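Tangen opens its packing demonstration to the public, and asks visitors to judge for themselves

Listhorpe, October - Tangen will hold an evening open house at its Listhorpe workshop this month, where visitors can watch a two-armed robot handle boxed shoes and other small goods. Entry is free. There will be no stage and no countdown.

The company has been to enough trade shows to know how these things usually go. A machine does one task well, the crowd claps, and the same machine spends the following year under a dust sheet. Warehouse managers have told us they no longer believe videos, and we can't blame them.

Visitors may stay for as many attempts as they like between 6pm and 9pm. Failed attempts will not be cleared away quietly. Over the past quarter the arms made 3000 attempts at shoe packing in our own trials, and 607 of those needed a person to step in. We don't think that is good enough for a working shift, and we aren't selling it as such.

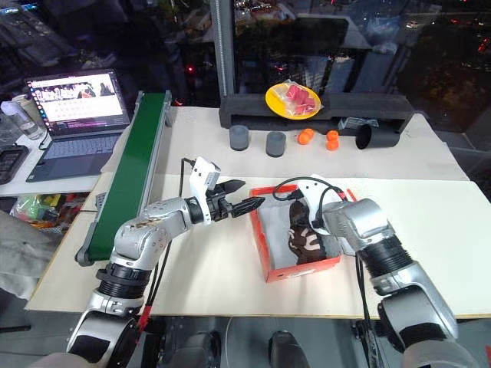 The control software, Lorno, was written in Listhorpe and is still changing from week to week. It copes fairly well with stiff objects. Thin paper, soft bags and anything that rolls remain a nuisance, and staff on the night will say so if asked. Whether two arms are worth the money when a trained packer is faster is a fair question - we have not settled it ourselves.

Skeltard, a regional shoe distributor, has agreed to look at the results before deciding on a trial. It has placed no order. Earlier reports that it had were wrong.

Places are limited to 237 over the evening and should be booked through the Tangen website. Visitors are welcome to bring a shoe of their own, boxed, but we can't promise it will be picked up.

ENDS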